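Tips for the Snack Shelf, the Hall Table and Other Places Where Small Things Collect

I have been meaning to put these down since April, when we moved the last of the boxes into the Kundgate house and I found myself with a lovely long counter and no idea at all what to do with the little stuff. You know the sort of thing I mean. Candy bars, small boxes of tea or mints, the cookies somebody brought over, a bottle or two that has no proper home. Put it all in a drawer and it gets forgotten (I once turned up a packet of crackers older than the drawer liner). Leave it loose on the counter and it spreads, and before long you are moving it every time you want to roll out dough.

What finally worked for me was a stepped stand, the clear plastic kind that stores use by the register. Mine is a Drosberg and it came with three other sizes I could have chosen from, and I dithered over them for most of an evening. Get the smaller one if you are in doubt. A big stand on a small table is a nuisance, and you will only fill it.

Put the flat, light things on the top step. Candy bars do very well there laid end to end, with the name facing out, and small boxes can stand on the step beneath. Anything wide, like a box of cookies, is better off beside the stand or in front of it, because it hides whatever is behind it and wants to slide. Bottles are the real trouble. They roll when they are lying down, and they tip when they are standing on a narrow step, so I give them a tray with a rim, right next to the stand.
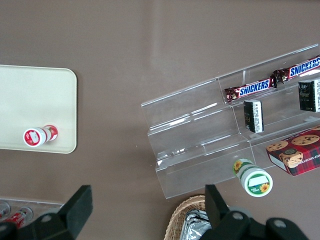 Vikas Singhal wrote to say that he tried a tray and stand side by side and liked the tray much better than the stand. His steps were too shallow for anything but gum, he said, and he ended up gluing a thin strip of felt along each one so that things would stop creeping forward. He also keeps food on the stand and everything else on the tray, with no exceptions, after a guest nearly put hand lotion on a scone.

I do like the felt idea, though I would use the removable kind of tape first and see how you get on with it. And he is quite right about keeping food apart from the lotions and cleaners and so on. If you have little ones in the house, the non-food things should go up high and out of reach altogether, tray or no tray.

Now, cleaning. Clear plastic shows every fingerprint, and it scratches if you so much as look at it crossly. Use lukewarm water with a drop of dish soap and a soft cloth -- an old undershirt is perfect -- and let it air dry upside down on a towel. Please don't use window cleaner with ammonia in it, which can leave acrylic cloudy for good. Paper towels are a bit rough, too. Dust it dry and you just drag the grit along with you, so rinse first.

Keep chocolate away from the window and the toaster. When you buy more, slip the new ones in at the back and bring the old ones forward, and check the dates on the cookies while you are there.

Next time I'll get to the cupboard under the stairs, which is a longer story and involves a good many paper bags.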